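# Casska 2.0 planner lands, with two-arm handoff of free time
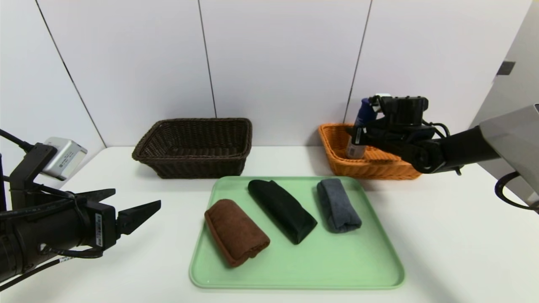 *4 min read*

Casska, the open task planner for two-armed robots, is out in a new release as of Sunday night. Big changes under the hood, smaller ones on the surface. If you run the old branch you will have to touch your config files, sorry.

Short version: the planner no longer treats the arms as one big body with two hands. Each arm gets its own queue, its own clock and its own idea of what it's waiting for. A shared layer checks both plans against each other before anything moves. The team at Hotbridge has been running it on the tidy-up bench – towels on a tray, baskets behind, bottle into the orange basket – and that's the task that ships as the default demo.

Why it matters. In the old version a place motion with one arm froze the other until the gripper opened and the arm backed off. Safe, but slow, and people complained a lot. Now the second arm can hold at a staging pose over the table, gripper open, and have its next pick already solved. Go signal comes, it goes. No replanning unless the perception side says something moved.

"We were throwing away good seconds," said Lourenço Barros, who wrote most of the new scheduler. "One arm was busy and the other one was sitting there with nothing loaded. The fix was boring. Two queues and a lock on the space between them."

The lock is the part to read up on. Casska cuts the workspace into cells and each arm has to reserve the cells it'll sweep through. Reservations expire after 250 milliseconds if they aren't renewed, so a crashed process can't hold half the table hostage. The first builds had no expiry. Barros said that was a bad week.

## Placing into baskets

Second big item is the placement code. Lowering something tall into an open basket was the weak spot in the last release: the planner aimed for the middle of the opening, came straight down and trusted the depth map. Wicker is rough on depth maps. Holes in the weave, noisy edges, a rim that's never quite where the mesh says.

The new code fits the rim first as a closed loop, then picks a drop point inside it with a margin that depends on the object's width. Upright objects stay upright the whole way down, as a hard constraint now and not a cost term. Force on the wrist is watched from the moment the base passes the rim. If it spikes early the arm stops, lifts a little, shifts and trys again, up to a limit you set in the task file.

The limit defaults to three. Set it to zero if you'd rather have the arm stop and wait for a person.

## Towels are still hard

Rolled towels get their own object type. Casska used to fit a cylinder and call it done, which is fine for a tight roll and lousy for a plump one. The new type keeps a long axis and a soft radius, and grasps are scored across the axis. Rolls lying at different angles on the same tray are each solved on their own, with the tray rim passed in as an obstacle so fingers don't land on it.

Dark colors are a known issue. Black and dark gray towels still come back with patchy depth under some lights, and the release notes say to turn on the color-based mask for those. It's off by default becuase it costs frame time. A learned mask is being worked on in a separate repo, named Cusden, no date on that.

Also not solved: unrolling. If a roll comes open mid-grasp the tracker will drop it and mark the task failed. Reset by hand.

## Tooling

The replay viewer, Sequeira, got a rewrite too. Both arm timelines are now stacked on one screen and you can scrub through them together, with cell reservations drawn over the table. Click on a wait and it tells you which arm was holding what. Logs from the old version will open but without the reservations.

The test suite is up to 2162 cases, most of them recorded from real runs and played back against the planner. 29 are marked as expected failures. The list is in the repo, with notes, and Barros says help is welcome on any of them.

The release closes 73 open issues. A few of those are closed as "won't fix", mostly requests for mobile bases.

## Upgrading

- The `arms` block in the config is now two blocks, `left` and `right`. Old files will be rejected at startup.
- `freeze_other_arm` is gone. If you want the old behavior, set the queue mode to `serial`.
- Gripper drivers need a new call that reports finger width. Stubs are included.
- Rebuild your calibration cache. Don't copy the old one over, it will load and it will be wrong.

A patch release is planned for October, mainly for the wrist force thresholds, which are tuned for one gripper and probably not yours. Bug reports go to the tracker, please attach the Sequeira log.

*Updated: fixed the name of the queue mode.*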